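Keeping Family Papers: Notes Toward a Household Archive

The preservation of family papers is a responsibility that most households assume without having chosen it. A relative moves to a smaller residence, a box changes hands, and the recipient becomes the custodian of several generations of letters, certificates, receipts and photographs. I assumed this responsibility in November, when the papers of the Nyarko side of my family were transferred to me from the house in Stesham. The collection came to 1,799 items once the final envelope had been opened and entered in the list. The present entry records the principles I have followed, for the benefit of relatives who will consult the papers and of readers who may be facing a similar task.

The first principle is that original order should be respected. Professional archivists hold that the sequence in which a person kept his or her papers is itself a form of evidence, and my own experience supports this view. My great-aunt kept her correspondence by the town from which it was sent. The arrangement appeared careless until I observed that the Drastthorpe letters, read together, told the full account of the purchase and eventual sale of the shop there. Had the letters been sorted by date at the outset, that account would have been scattered across four boxes. I therefore made a written record of the contents of each box before moving anything, and I recommend the same practice to others.

The second principle concerns description. An item that cannot be found has, for practical purposes, been lost. Each entry in the list gives a number, a short title, the names of the persons concerned, and the location of the item. Where a date is uncertain, it is placed in square brackets. Where a name is uncertain, it is left blank. I regard this last rule as the most important of the set. A guess entered in a neat hand acquires authority with time, and the family already has one photograph that three branches have labeled with three different names. 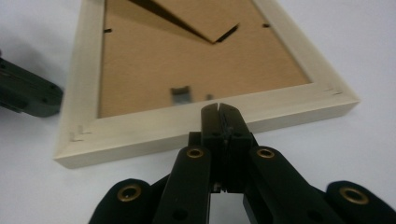
Photographs present particular difficulties in respect of labeling. The older prints were frequently marked in ballpoint pen, and in many cases the writing has pressed through to the face of the print. Soft pencil, applied lightly near the edge of the reverse side, is the accepted method for paper prints, and a separate slip should be used where the surface will not take pencil. For items kept on display, the back of the frame serves the purpose well. A plain cardboard backing board with an easel flap, such as the one on the pale wooden frame shown here, leaves ample room beneath the flap for the list number and a title. The full description should nevertheless remain in the list, as frames are exchanged and backing boards are discarded. I would add that original prints are best stored away from light and that a good copy is sufficient for the wall or the shelf.

The third principle is that storage should be plain and consistent. Letters have been removed from their envelopes, unfolded, and placed flat in acid-free folders, with each envelope kept directly behind its letter. Metal paper clips and rubber bands have been taken off. The clips had left rust marks on the Maludow ledgers, and the bands had hardened to the point that they broke when touched. The boxes now stand in an interior closet on the second floor. Attics and basements are to be avoided on account of heat and damp, a point on which every guide I have consulted agrees.

It may be useful to state what the work has required. I have found that 60 minutes in the evening is a reasonable session. Beyond that length my handwriting declines and my entries become shorter than they ought to be. Scanning has proceeded more slowly than listing. Almost 800 items have been scanned to date, beginning with the letters, which are the most often requested and the most fragile. Copies are held on two drives, one of them kept at my cousin's residence — an arrangement that also gives her branch of the family direct access.

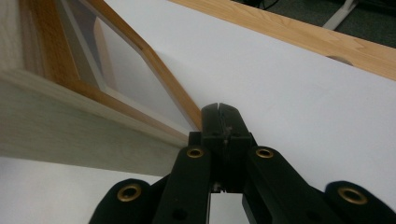

Where the wooden frame and glass meet the white board.

The question of access deserves separate mention. Family papers contain matters that their authors did not expect to be read by strangers, and in some cases did not expect to be read by relatives. Two bundles concern a dispute over a will. One concerns an illness. After consultation within the family, it was agreed that these would be listed by number only and opened on request to direct descendants. I do not consider the arrangement perfect. It does, however, permit the papers to be kept whole, and I would strongly advise against the removal or destruction of difficult material by any single custodian.

I wish to record my thanks to Aba Ackah, who read the shop correspondence with me over several evenings and identified many of the suppliers and neighbors mentioned in it. Her recollections have been written down and added to the collection as items in their own right, with her permission. Spoken testimony of this kind should be gathered early. The paper will generally wait, provided that it is kept dry.

The remaining work consists of the Maludow ledgers, the loose negatives, and a tin of keys for which no locks have been identified. Relatives who hold papers of their own and wish to have them listed, without giving up the originals, are invited to write to me at the usual address. Please state the approximate number of items and whether any of them are in frames or albums, so that suitable folders can be set aside before they arrive.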